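Brera gripper kit for taking apart office desktops – suitable for a small recycling operation?
Community Help > Equipment and Automation > Electronics Recovery
Posted Nov 5, 2023

Our organization receives retired desktop computers from public offices and dismantles them for parts and scrap. We are considering the Brera disassembly kit, which is supplied with a two-finger gripper, a wrist camera and a library of stored routines for common cases. The distributor, Dekano, has offered a trial period beginning in May. We already have a Universal Robots arm. We would appreciate comments from organizations that have used the kit on mixed stock, in particular on the removal of memory, drive carriers and cables.

Ruangrit Recovery Desk

Our department has operated the kit for 15 months and has processed 400 towers with it. Loose modules and plastic carriers are handled dependably. Cables are a different matter. The gripper will take hold of a bundle readily enough, but it cannot release a latched connector, and our staff disconnect these by hand before the routine is started.

Cases are placed on their side with the panel off. Dell towers are a large part of our intake, and the blue drive carrier or shroud is a good first target for the fingers, as it stands upright with a tall handle.

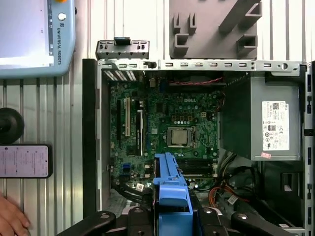 Does the kit require a separate controller, or will it run from the existing teach pendant?

The routines are installed on the arm's own controller and started from the pendant. A separate computer is needed only for adding new case types to the library, and Dekano will lend one for the trial on request.

Please note that power supplies should remain a manual task. The kit's documentation excludes them, and our safety office takes the same position.

Brasum Technical Services

We evaluated the kit and did not proceed. Teaching one new case type took our technicians 4 hours, and our intake is too varied to justify that effort. An organization that receives large batches of one model may reach a different conclusion. The finger pads also wore faster than expected on sheet-metal edges – ask for the price of replacements before signing.

Workshop Account 400

We have the older version. It works. Make sure the bench is level.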